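Minutes of the General Meeting
Gidthorpe Restorers and Motoring Club
Held 07/01/2019 in the supper room, Jimton Road

Chair: Thitima Onsri
Minutes: the Secretary

1. Opening and apologies
The Chair opened the meeting and wished to all members a good new year. Apologies were received from the Librarian and from the family Tyagi, who are still on holidays at the coast. The minutes of the previous meeting were read and accepted with one correction: the lunch stop on the last run was at the bakery in Temska, and not at the pub as it was written.

2. Business arising
The lock on the side gate has been changed. Members who hold an old key are asked to bring it back to the Secretary, also when it does not open anything any more.
The letter to the council about the drain in front of the driveway was sent. An answer has been received, saying that the matter is noted. The Chair will telephone.

3. Correspondence in
– Invitation from the Temska show society to display vehicles on their oval.
– Renewal of the public liability insurance.
– A letter of thanks from the primary school for the rides at the end of year fete.
– Two catalogues of rubber seals, put on the table for whoever wants them.

4. Money matters
The account stands well after the Christmas raffle. The insurance renewal was approved for payment. It was discussed if the annual fee should go up from $60. Several members spoke against it, especially for the pensioners, and one member said that the fee has not moved for a long time while the hall hire has. After some discussion it was moved that the fee stays at $60 for this year and that the joining fee for new members becomes $20. Carried.
The Chair reminded that the club keeps $1,000 aside for repairs to the trailer and that this money should not be used for catering.

5. June run
The long run will be held in June, as in other years. Two routes were proposed. The first goes over the range by the old highway and is beautiful, but the climb is hard for the small engines and there is no fuel after the dairy. The second follows the river and is flat, with good toilets. A show of hands was in favour of the river. Mr Tyagi will be asked by email if he can again drive the back-up ute with the trailer.
Members are reminded to check their tyres for age and not only for tread. A tyre can look very good and still be too old for a day at highway speed.

6. Club permit scheme
The Chair explained again how the log book must be filled in before the journey starts, in ink. Pages which are filled in at home in the evening are not valid. Any member who is not sure about the log book can ask after the meeting.
There was a question if a permit plate may be fixed with cable ties. The meeting thought that proper screws are better, and that the plate must be readable and not covered by a bull bar or a bike rack. The Secretary will look for the exact wording and put it in the newsletter.

7. Parts and swap table
The swap table will be open again after the next meeting. Parts should be labelled with a name and a price. Engine blocks and gearboxes are not to be put on the folding tables – please leave them on the floor by the roller door. 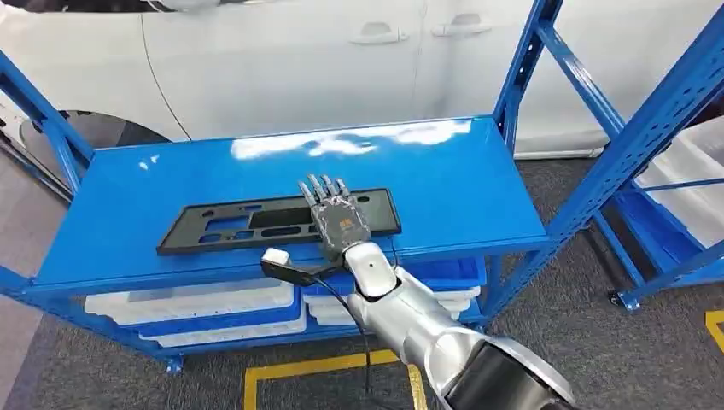 Black plastic panel on the blue shelving, similar in shape to a number plate mount.

A member is looking for a left side mirror for a 1970s wagon, any colour. Another one has a roof rack to give away, but it must be collected.

8. General business
– The kettle trips the power when the heater is on. Until the electrician has been, please use one or the other.
– Newsletter articles are wanted. Short ones are welcome, and the spelling will be corrected with pleasure by someone other than the Secretary.
– It was asked if the club could buy a second trolley jack. Prices will be brought to the next meeting.

9. Close
The Chair thanked the members who brought supper and closed the meeting. Tea and slices were served.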